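September, notebook, training room at Nitby

Morning. Dry run of the forklift refresher for the Brosden group, 8 people booked, on their own trucks. Their paperwork says the trucks lift 1,071 kg. Their plates say something else. Have written to ask which of the two they believe.

Enrollment forms: sent 20, got back a stack in which "name as on ID" was read as a creative prompt. Two nicknames, one signature only. Sent those back – politely, on the second draft.

Assessment sheet still has question 14 twice. Deleted one. The numbering then fixed itself everywhere except the answer key, so the key is wrong from 14 down. To do before Ashby.

2:40 pm. Grodovholm module loads now, but takes 300 seconds on the old laptop. Long enough to make coffee, so I did. 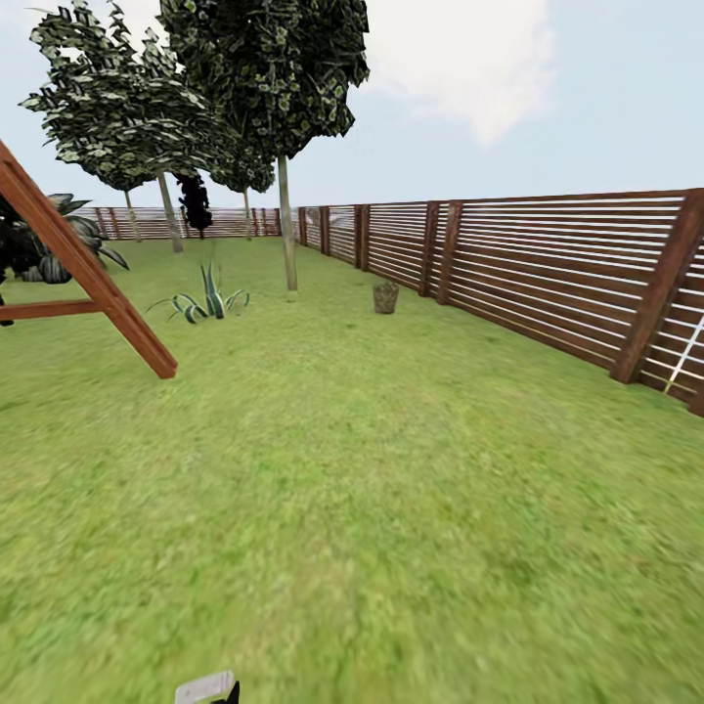

Yard view, lawn and slat fence, rendered.

Ashby want the certificates on the day. Told them the day after. Printer toner: order.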